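The Two-Mark Piece

The shop in Cirndale opened at nine, and the man with the biscuit tin was on the step before that. He waited while I unlocked the door and put the lamp on at the counter. Then he set the tin down and said his aunt had left it to him.

I get a lot of aunts. Most of them kept foreign change from holidays, worn pennies, and a crown or two in a plastic case that is worth what it was worth on the day they bought it. I told him I would look at the lot for nothing and make him an offer if there was anything I could sell.

There were 68 coins in the tin. I sorted them on the felt by country and then by metal. He stood and watched at first, then sat down on the stool by the window and looked at his phone.

Near the bottom was a paper envelope with "Skakari" written on it in pencil. Inside was a silver coin, smaller than a shilling, with a ship on one side and a figure 2 on the other.
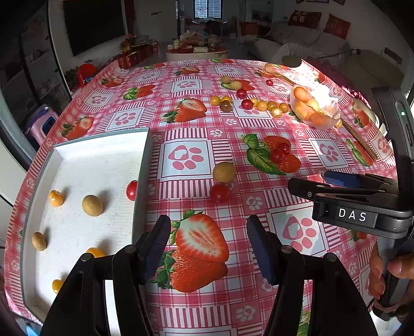 What the book said

Skakari was an island port that struck its own money for four years and then stopped. The standard work on it is Nasrallah, which has been out of print since before I took on the shop. My copy has lost its back cover. I looked up the two-mark piece and found the page had a pencil tick on it, made by whoever owned the book before me.

Nasrallah gives two dies for the ship side. On the common one the flag flies to the left. On the other it flies to the right, and the engraver has left a small lump of metal under the bow where the die had begun to crack. The book lists 54 of the first kind in known collections and 4 of the second.

I put the glass to my eye. The flag flew to the right. I turned the coin under the lamp until the light came across it from the side, and there was the lump under the bow, no bigger than a grain of salt.

I weighed it. The weight was good. I checked the edge for a seam and didn't find one. Then I looked through everything else again, slowly, which gave me time to think.

He had not asked about the envelope. I could have given him a fair price for the silver in the tin and he would have thanked me and gone. The rent was due at the end of September, and the man who owned the building had already been in once to talk about it. 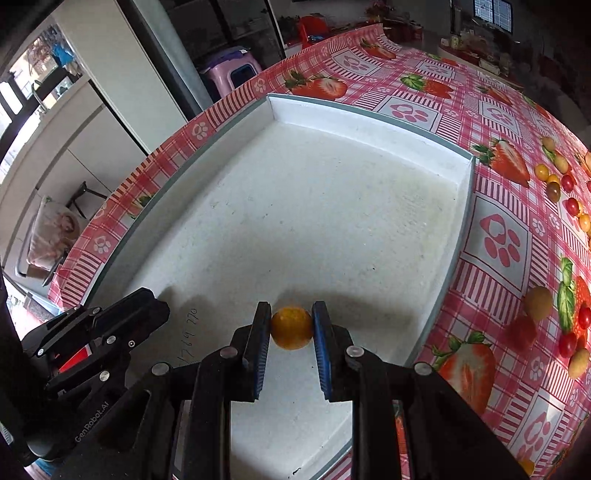

"Did your aunt collect?" I said.

"She worked on the boats," he said. "The Muda line. She was a cook. She brought things back."

"Did she ever talk about this one?"

He came over and looked at it lying on the felt. He said she used to let him hold it when he was ill in bed as a child. She told him it would buy a loaf anywhere in the world, and he had believed her until he was quite old.

I opened Nasrallah at the page and turned the book round so that he could read it. He read it twice. I gave him the glass and showed him where to look for the lump, and he took a long time to find it.

"So it's worth something," he said.

"More than I can pay you. You want an auction house. I'll write down the name of one, and you should ask what they charge before you leave it with them."

He asked what I would give him for the rest. I worked it out on the back of a receipt and he said that was fine. I counted the notes out on to the counter and he put them in his shirt pocket without checking them.

He slid the coin back into its envelope and stood there holding it.

"I don't think I'll sell it," he said. "Not this year."

I said that was up to him. I gave him a proper holder for it, and told him to keep it somewhere dry and not to clean it, whatever anybody said.

When he had gone I found he had left the tin. I put it on the shelf under the till with the name of the auction house inside, which he had left as well, and went to see who was at the door.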